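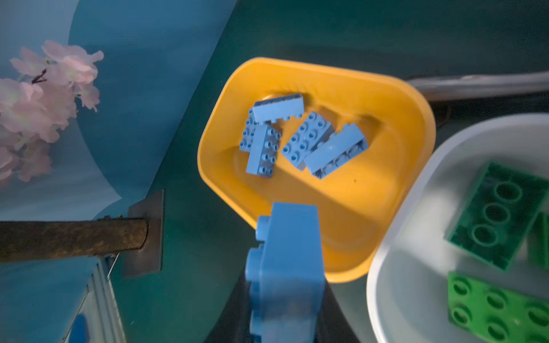

双臂分拣套件适合买来做教学吗?
适合已有一名懂接线的老师、每周能留出固定课时的学校和工作室;只想开箱演示的,租用更划算。

Brarkiten的桌面双臂套件从三月开始供货,分购买和租用两种。我们拿到的是租用版,套件包括两条机械臂、一根铝制导轨、两块控制板和名为Stoso的示教软件。料盒和积木由用户自备,说明书只要求料盒的边不要太高。

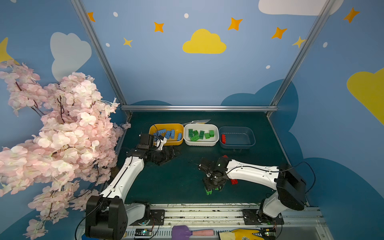 安装用了一个下午。导轨要先固定在桌沿,再装机械臂底板,顺序反了就得拆开重来。说明书把这一步放在第40页,前面没有任何提示。线缆长度够用,但没有配理线扣,手臂来回摆动时,线容易蹭到旁边的东西,建议另买几个。

Stoso的用法是先由人带着做,软件记录动作,再交给机械臂重复。厂家建议每项任务至少录200次,我们录了542次,分4天完成。录制界面简单,一个键开始,一个键作废。不方便的是作废的片段不能找回,误按一次就要重做。

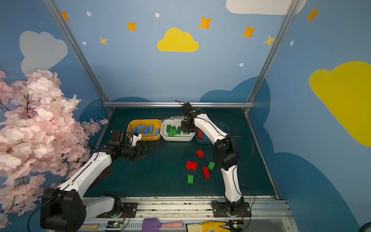

按颜色分拣是厂家推荐的入门任务。规则容易讲清,学生也能自己判断对错。我们把黄盒留给蓝色积木,白盒留给绿色,灰蓝色的盒子留给红色。盒子在桌子后沿排成一排,红色和绿色的积木散放在盒前的桌面上,两条手臂都够得着。如果积木挨得太近,夹爪下去时容易碰到旁边那块,初学时最好摆开一些。两臂同时动作要在软件里单独打开,默认是轮流。

租用版的售后由Rosser负责,工作日电话能打通。我们问过一次校准的问题,对方当天发来了步骤。购买版另有一年保修,夹爪指尖算耗材,不在保修范围内。 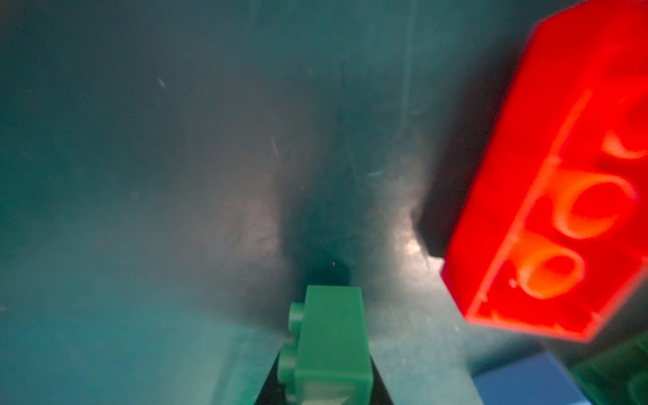
腕部相机是选配件,我们认为值得加。固定相机看得到全局,夹爪附近的细节还要靠腕部这一路。它离物体很近,画面里一块红色积木就能占去一大片,边缘也是虚的,夹爪处那块绿色积木侧面的两个凸点倒还能认出来。相机的对焦距离不能调,想用它读小字标签的用户要另想办法。

同类产品里,Trerkdale的单臂套件更便宜,安装也省事,但不能扩展成双臂。课程只讲抓取和放置的话,单臂够用;要讲两臂配合,就得选Brarkiten这一套。租期最短一个月,续租可以在Stoso里直接办理,押金在设备退回并验收后返还。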